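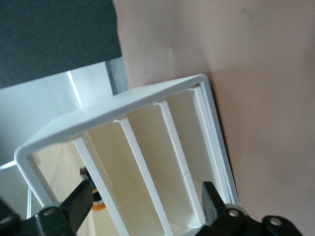 About Dallumix

Dallumix writes software for robot arms. We don't build arms, we don't sell grippers, and we have no view on what your factory will look like in twenty years. We are a small company in Goltemham, and most of what we do is find out why a robot that worked last month has stopped working this month.

We started out as buyers of this sort of software, and we were not happy buyers. We had sat through a lot of demonstrations. The arm picked up the part, everyone nodded, and we went home and tried the same thing under our own lights with our own parts. The results were poor. When we asked the suppliers how often their system failed, we got a success rate with no mention of what had been tried, how many times, or who had set the parts out beforehand. We still ask that question, and we still don't often get a straight reply.

What we make

There are 2 products. We have been told this is too few for a company page.

Horobets is a grasp planner. It takes what the cameras report and works out where the fingers could go, which of those places the arm can reach, and what it is likely to knock on the way in. It is at its most useful with thin-walled and hollow parts: trays, grilles, dividers, anything where a finger has to go down inside a gap and close on a wall. These are awkward for perception. A pale wall against a pale background gives a camera very little to work with, and a depth sensor will often fill in an opening that is really there. Horobets keeps hold of its doubts about each edge and passes them on to the planner, so a wall it isn't sure of gets treated as a wall it isn't sure of. The result is slower than some other planners. We think the slowness is mostly worth it, and we can show you the cases where it isn't.

Vumo is the logging and replay tool. It records the camera streams, joint positions, finger commands and planner decisions on one clock, and lets you step back through them afterwards. We wrote it for ourselves and had no plan to sell it. Customers kept asking for it, some of them without wanting Horobets at all, and that told us something about the state of everyone's debugging.

How we test

Every release of Horobets is run for 1000 grasp attempts on real hardware before it leaves the building. Simulation comes first and is good for catching silly mistakes. We have never found it much use for telling us how a plastic part will flex between two fingers, and we are wary of anyone who says theirs can, ours included.

Failures are kept. The test library currently holds 307 recorded failures, each with its full Vumo log, and a new release has to be run against all of them. Some have been in there since our first year and are still failures. Customers under contract can read the list, with our notes, including the notes where we admit we don't understand the cause.

We don't publish a single success rate. If you send us your parts, we'll give you one for your parts.

On learning

We use learned models for perception, where they have plainly earned their place. We use them sparingly in planning and hardly at all in low-level control. This has cost us some work. Twice we have swapped in a learned controller because the published results looked strong, and twice we took it out again when nobody here could say why it did what it did on a bad day. We'll try again, and our minds could be changed by a good set of logs.

Working with us

A project normally begins with a paid trial on your own parts. We ask for the ugly ones: warped, dusty, badly moulded, the ones your staff put to one side. At the end you get a written report and the logs, and the logs are yours whether or not you go any further. A fair share of our reports advise against automating the job. A person and a decent bench are still very hard to beat for short runs.

We don't take on work where the only acceptable answer has been settled before the trial begins.

Visiting

The workshop is at Unit 4, the old dairy, Goltemham, and you are welcome to come and watch a test run. Please write first. Bring your own parts if you can, and choose the order they go in yourself.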